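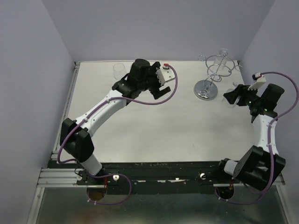

Chrome glass stand leans when only one side is loaded

Jollitz

I have a chrome stand for drinking glasses: round base, one upright rod in the middle, and spiral wire loops coming off it as arms, each of which takes a glass. With the stand full it is steady. When I put a single glass in an upper loop the whole thing leans slightly towards that side, and the rod can be turned by hand in the base. The glasses are plain clear ones. The worktop is white and I have checked it with a level in both directions.

Is the rod meant to turn? And does it matter which loop is filled first? I would also like to know whether glasses should be stored upright or rim down on this type.

Mirirell

The rod should not turn. On most stands of this pattern it is threaded at the lower end and held by a nut or screw recessed into the underside of the base. Turn the stand over, peel back the felt or rubber pad if there is one, and tighten the fixing while holding the rod still. Use a hand tool and stop when it is firm. Chrome plating on thin steel cracks if the base is pulled out of shape.

If it works loose again, fit a spring washer under the nut.

Then measure the lean. Stand a set square on the worktop next to the rod, with the stand empty. If the rod is upright when empty and moves only under load, the joint is the cause. If it is out when empty, the rod is bent or the base is not flat. Slide a strip of paper under the edge of the base at several points to find any gap.

Loading order: lower loops first, then upper, filling opposite sides in turn. Mine has a base 255 mm across and carries 8 glasses, 900 g in total when empty. It stays put with one glass in any position, so I would not expect yours to lean once the joint is tight.

Upright or rim down depends on the loop. If it closes under the foot of the glass, store upright. Rim down on bare wire will chip thin glass sooner or later.

Yimer

had the same one i think, mine was just the pad underneath coming off on one side. glued it back and it was fine

Urkero

Agree with tightening the fixing. One addition: check the loops as well as the rod. Wire arms open up with use, and a glass sitting low on one side shifts the weight outwards. They can be closed again by hand, a little at a time, with a cloth round the wire. Leave the stand fully loaded for 20 minutes afterwards and look at the rod again.

Clear glasses on a white worktop are also easy to knock when reaching for the stand. I keep a dark mat under mine.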